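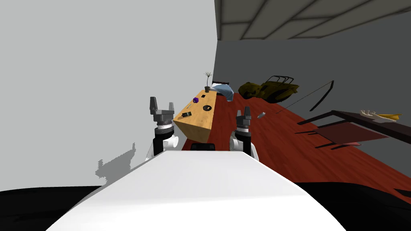 Menu Standards Group, Wendton Dining Services
Minutes of the meeting of 11th December

Present: chair, secretary, two dietitians, recipe control, purchasing, kitchen operations (Ginting site)
Apologies: kitchen operations (Brosberg site)

1. Minutes of the previous meeting

Approved with one correction. Under the item on portion sizes, "per serving" should read "per 100 grams as served". Recipe control had already used the correct basis, so no recipe cards are affected.

2. Matters arising

2.1 Oat milk at the coffee stations. Purchasing confirmed that the unsweetened product is now the default order at both sites. Remaining stock of the sweetened product will be used in baking. Closed.

2.2 Serving spoons. Ginting has the new spoons. Brosberg has not reported. Carried forward.

3. Definition of "high fiber" on menu cards

3.1 The group considered a paper from the dietitians. The term is currently applied by each kitchen on its own judgment, and the same lentil soup carries the mark at Ginting but not at Brosberg.

3.2 The paper proposed two conditions. The dish must reach a set fiber value per portion, and the fiber must come mainly from whole foods in the recipe. Dishes that reach the value through added inulin or similar powders would not be marked.

3.3 Kitchen operations asked how the second condition would apply to bought-in bread, where the label gives total fiber only. The dietitians replied that the ingredient list would be enough in most cases. Where an isolated fiber is listed ahead of the flour, the bread would be treated as not meeting the condition. Purchasing noted that one flatbread in current use falls into this class.

3.4 Recipe control pointed out that the database holds cooked and dry weights for beans under similar names -- an error here changes the result considerably. The names will be made distinct before any card is reissued.

3.5 Agreed: both conditions adopted for hot dishes, soups and salads. Desserts are left out for now. New cards to be in use by March.

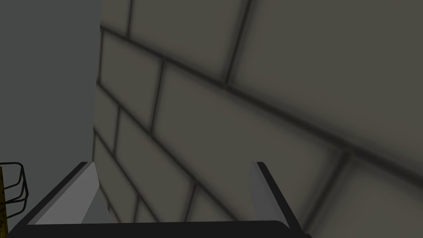

4. Nutrient analysis software

4.1 Purchasing reported on the trial of the Doltex package. A set of 168 recipes was entered and the results compared with the present spreadsheet. Most differences were small and came from rounding. Larger differences were found in 3 recipes, all of them braised dishes.

4.2 Recipe control explained that the spreadsheet makes no allowance for water lost in cooking, while Doltex applies a yield factor by cooking method. The factor for braising assumes an open pan. Both kitchens braise with the lid on, so neither figure can be taken as correct.

4.3 The dietitians asked that the dishes in question be weighed before and after cooking on two separate occasions, at the normal batch size of 200 portions. Small test batches lose water at a different rate and should not be used.

4.4 Agreed: weighing to be done at Ginting. Decision on the software deferred until the results are in.

5. Salt in stock bases

5.1 The vegetable base now in use was changed by the supplier without notice. The new version is saltier at the same dilution. Kitchen operations has increased the water, but staff find the flavor thin.

5.2 Options discussed were a low-salt base, stock made in house from trimmings, and a mix of the two. In-house stock was thought practical at Ginting only -- Brosberg does not have the cooling capacity.

5.3 Agreed: purchasing to obtain samples of low-salt bases. No change to recipes in the meantime.

6. Any other business

The card template cuts off long dish names after the second line. Secretary to raise this with the print room.

Actions

Recipe control: rename bean entries; set up weighing sheets
Dietitians: final wording of the fiber conditions
Kitchen operations, Ginting: weigh braised dishes
Purchasing: samples of stock bases; alternative flatbread
Secretary: spoon status at Brosberg; card template

Date of next meeting to be circulated by the secretary.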